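### 3.2 Why people abandon a diary study

Our sleep and recovery diary went out to 700 adults in Ruawai and Skaltwood. Each was asked for one entry every morning before nine, and each agreed, as people do when the form is short and the person holding it is polite. By the end of May we held 2319 usable entries. A fully obedient sample would have given us a good many more.

Heitmann's earlier work at Jilleder blamed length. We cut the form to four questions and people still left, only faster, which at least saved on paper.

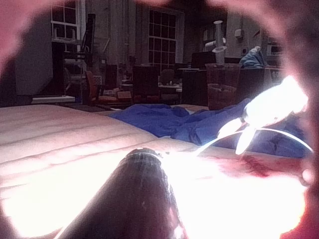 Exit interviews were more useful. The commonest complaint was the word "restful," which respondents took to mean anything from unconscious to not currently arguing. One man had rated every night a three so as not to seem dramatic.

Lindsay Hapeta coded the free-text answers twice, a month apart, and disagreed with herself often enough that we added a second coder. 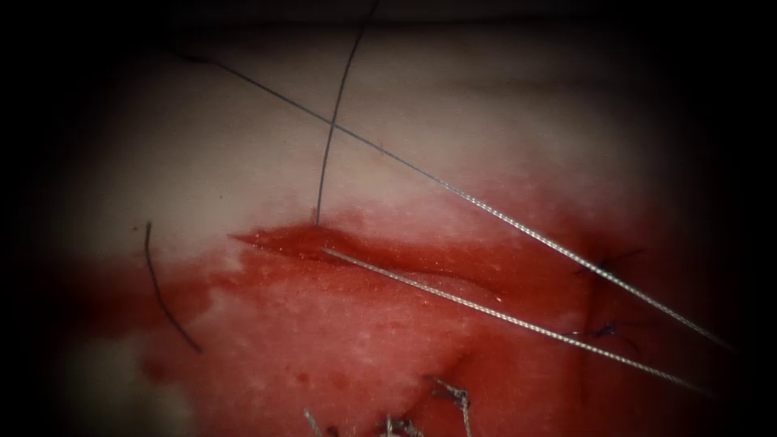

**Figure 4.** A cut with blood around it.

Reminders helped a little. The 400 respondents who got an evening text wrote longer entries, many of them about the text. We dropped the reminders in the second round and kept the complaints, which were coded under "engagement."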